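Workshop notebook, July, started at 7 in the morning with coffee 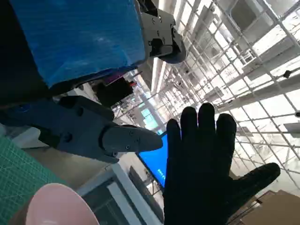 Black knit glove, bench side, with the blue box.

OK, the glue tests. I promised I'd write these up properly before the numbers on the masking tape fall off the jars, so here goes, and apologies for the handwriting to whoever types this up (probably me).

The question from the Drodadari job was whether we can go back to hide glue for the chair backs and stop using the yellow stuff. Vinzenz has been saying yes for months. I've been saying maybe, mostly out of laziness, as I don't love minding a glue pot. But the last two chairs that came back for repair had been put together with yellow glue and I spent a whole afternoon scraping it out of the mortises, swearing the entire time, so I'm coming around!

What I did: soaked the granules overnight in cold water, a bit under two parts water to one of glue by weight. Poured off nothing, it had all swelled up into that nasty frog-spawn look by morning. Heated it in the double boiler and held it at 140 F. The old dial thermometer reads high (checked it against the kitchen one, and then against boiling water, where it claimed 219) so I stuck with the kitchen one and will be buying a replacement for the kitchen before anyone at home notices.

Batch A was the Costimow granules, the pale ones. Batch B was the Baird, darker, and it smells like a barn. I like B better to work with. It grabs a little slower and I could get a full chair back together without that panicky feeling around the third spindle. A was already going to jelly on me. Might be the gram strength, might be that the shop was chilly before the sun got around to the big window. I warmed the parts for the second go with the hair dryer and A behaved much better, so don't write it off yet.

Break tests, after leaving everything clamped overnight and then alone for three more days. Lap joints in maple, hung off the beam with the bucket and sand, weight in pounds when it let go:

A, cold parts: 231
A, warmed parts: didn't let go, I ran out of sand
B, cold parts: didn't let go either
Old glue from the back of the cupboard, reheated who knows how many times: 89

So that last one goes in the trash. I reheated it once more just for the test and it was thin as tea and sort of sour. Please, everyone (Vinzenz), put a date on the jar. If it's been through the pot more than three or four times, dump it.

I need more sand, or a better way of doing this. Vinzenz wants to build a lever rig so a small weight does the work of a big one, and he's drawn it on the back of the Sesum invoice, which I need back by the way. It looks fine to me except that the pivot is a bolt through pine and I don't want to be standing under it.

Other things I noticed, no particular order:

A pinch of salt in batch B stretched the open time by maybe a minute. Urea is supposed to do it better but we don't have any.

Squeeze-out comes off with a warm wet rag even the next day, if you're patient. Lovely. This alone might sell me.

Fine sandpaper on the tenons made no difference that I could feel. Skipping it from now on.

Don't leave the brush in the pot. I left the brush in the pot.

On cost, the pale granules are cheaper if we take the big sack, but the price I was quoted was 600 with delivery and I can't see us getting through it before the moths or the mice do. Can the dry stuff even go bad? The supplier said no as long as it stays dry, and our back cupboard does not stay dry. I'd sooner buy the small bags of B and pay the extra.

Still to do: try one real joint, round tenon into a seat blank, and then steam it apart again to see how clean it comes. I've got a cracked elm seat under the stairs that's no use for anything else. Also ask Drodadari how warm that porch room of theirs gets in summer, I have a bad feeling about the afternoon sun on those chairs.

Pot's off, window's open, it still smells like a barn in here.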